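Filed under: Buildings and Safety / Working Papers

4. Reading time and the placement of evacuation notices

The second part of our study concerns how long people need to find one useful fact on a safety notice. We worked in two office buildings, Cestum and Lukon, which have the same owner but were fitted with notices by different contractors. In each building 200 occupants received a short questionnaire in July, and we received 45 completed forms from Cestum and fewer from Lukon. The low return is a weakness of the study and we come back to it in Section 6.

Most occupants remembered the colour of a notice better than its words. When they were asked where they should go after leaving the building, many gave the name of the nearest car park, even if the written plan named another place. We think that a large heading tells people what kind of notice it is, but the small text under or beside it must carry the actual instruction, and this text is seldom read. The orientation of the lettering may also matter. Figure 3 shows a rendered sign on which the heading runs vertically, and the small lines run in the same direction.
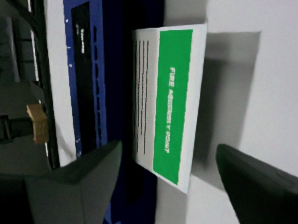
Figure 3. Rendered fire assembly point sign, green panel with white capitals.

4.1 Effect of viewing distance

Participants at Lukon were also asked to stand 10 metres from a notice and walk slowly towards it until they could read the first line of small text. The distances varied much between persons, and glasses did not explain all of the variation. We followed the Bhattacharjee procedure for the walking speed, with one change: the participant could stop and start again.

Comments (3)

skelon_reader: Was the corridor lighting the same in both buildings? I could not find it in the methods.

M.T.: Useful, thank you. In our office the notice is behind a door when the door is open.

fireward: Which distance is in the table, the first stop or the last one?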